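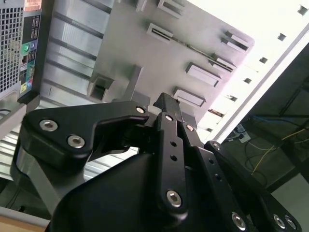

Cómo se guarda una partida de videojuego

Texto para lectores de 9 a 12 años. Publicado el 09/08/2018.

Cuando apagas la consola y vuelves a encenderla al día siguiente, tu personaje sigue en el mismo pueblo, con la misma espada y las mismas monedas. Para que eso ocurra, el juego ha tenido que escribir unos datos en un lugar que no se borra al cortar la corriente. Esa operación se llama guardar la partida. En este texto se explica qué datos se guardan, dónde se colocan y por qué a veces se pierden.

Dos clases de memoria

Un ordenador o una consola tiene dos clases principales de memoria. La primera es la memoria de trabajo, también llamada RAM. Es muy rápida y contiene lo que el juego necesita en ese instante: la posición del personaje, los enemigos cercanos, el sonido que está sonando. Cuando el aparato se apaga, la RAM se vacía.

La segunda es la memoria de almacenamiento. Puede ser un disco duro, una unidad de estado sólido o una tarjeta. Es más lenta, pero conserva los datos sin electricidad. Guardar una partida consiste en copiar una parte de la RAM en el almacenamiento. Cargar una partida es la operación contraria.

Qué se guarda y qué no

El juego no copia todo. Tomemos como ejemplo Ruria, un juego de exploración en el que se recorre una isla. La isla tiene 233 cofres. El dibujo de cada cofre ya está en los archivos del juego y no cambia nunca, de modo que no hace falta guardarlo. Lo único que cambia es si el cofre está abierto o cerrado.

Para anotar eso basta con un bit por cofre. Un bit es el dato más pequeño que existe en informática y solo puede valer 0 o 1. En Ruria, el 0 significa cerrado y el 1 significa abierto. La lista completa de cofres ocupa 233 bits. Como los bits se agrupan de ocho en ocho, y cada grupo de ocho se llama byte, la lista cabe en 30 bytes. Una página de un cuento ocupa bastante más.

Además de los cofres, Ruria guarda estos datos:

La zona de la isla en la que está el jugador.
Los puntos de vida, que van de 0 a 200.
Los objetos de la mochila, con un máximo de 70.
Las misiones terminadas.
El tiempo total de juego, en segundos.

El color del mar, la música y la forma de los árboles no aparecen en la lista. El juego los vuelve a leer de sus propios archivos cada vez que arranca.

Las ranuras de guardado

Muchos juegos permiten tener varias partidas distintas a la vez. Cada una se coloca en un espacio reservado que recibe el nombre de ranura. La palabra viene de los objetos reales: en un tablero gris con soportes estrechos y verticales, como el de la foto, uno puede mostrar su abertura oscura y el de al lado tener dentro una tira larga y fina. Con las ranuras de un juego pasa algo parecido, porque cada una puede estar libre u ocupada, y lo que hay en una no se mezcla con lo que hay en la siguiente.

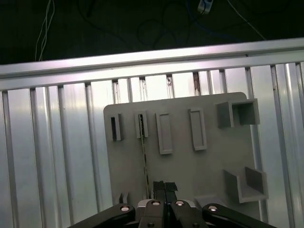

El número de ranuras lo decide quien programa el juego. En Clando, un juego de carreras, hay 10. Si todas están ocupadas y se quiere guardar una partida nueva, hay que elegir una y escribir encima. Los datos anteriores de esa ranura se sustituyen por los nuevos. Por esa razón el juego muestra un aviso y pide confirmación antes de hacerlo.

Guardado manual y guardado automático

En el guardado manual, el jugador abre un menú y elige la opción de guardar. En el guardado automático, el juego lo hace por su cuenta en ciertos momentos, por ejemplo al entrar en una zona nueva o al terminar una carrera. Durante el guardado suele verse un pequeño símbolo en una esquina de la pantalla.

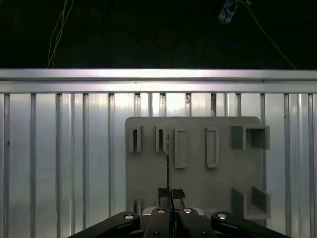
Mientras el símbolo está visible, no se debe apagar el aparato. Si la corriente se corta a mitad de la escritura, una parte del archivo será nueva y otra parte será vieja, o faltará. Un archivo en ese estado se llama archivo dañado o corrupto.

Cómo se detecta un archivo dañado

Los programas usan una suma de comprobación. El método más sencillo es este: al guardar, el juego suma todos los números del archivo y escribe el resultado al final. Al cargar, repite la suma. Si los dos resultados son iguales, el archivo se acepta. Si son distintos, algo ha cambiado y el juego muestra un mensaje de error.

Un ejemplo corto. Los datos son 4, 7 y 2. La suma es 13, y se guarda 4, 7, 2, 13. Si al cargar se lee 4, 9, 2, 13, la suma de los tres primeros da 15 y no coincide con 13. Los juegos reales utilizan cálculos más complicados, porque la suma simple no detecta todos los errores. Si se leyera 7, 4, 2, el resultado seguiría siendo 13 aunque el orden fuera incorrecto.

Algunos juegos conservan también una copia del guardado anterior. Annan, un juego de construcción de ciudades, escribe primero un archivo nuevo, lo comprueba y solo después elimina el viejo. Si el nuevo está dañado, se carga el viejo y se pierden unos minutos de juego.

Guardado en la nube

La nube es un conjunto de ordenadores situados en otro lugar y conectados a internet. Cuando un juego guarda en la nube, envía una copia del archivo a uno de ellos. Así se puede continuar la partida en otro aparato, siempre que se use la misma cuenta.

En Arell, un juego de plataformas, puede aparecer la pregunta de qué partida se quiere conservar, la del aparato o la de la nube. Ocurre cuando se ha jugado sin conexión y las dos copias son diferentes. Antes de responder conviene mirar la fecha y el tiempo de juego de cada una. La copia que no se elige se borra.

Palabras usadas en este texto

Bit: dato que vale 0 o 1.
Byte: grupo de ocho bits.
RAM: memoria de trabajo, que se vacía al apagar.
Ranura: espacio reservado para una partida.
Suma de comprobación: número que sirve para saber si un archivo ha cambiado.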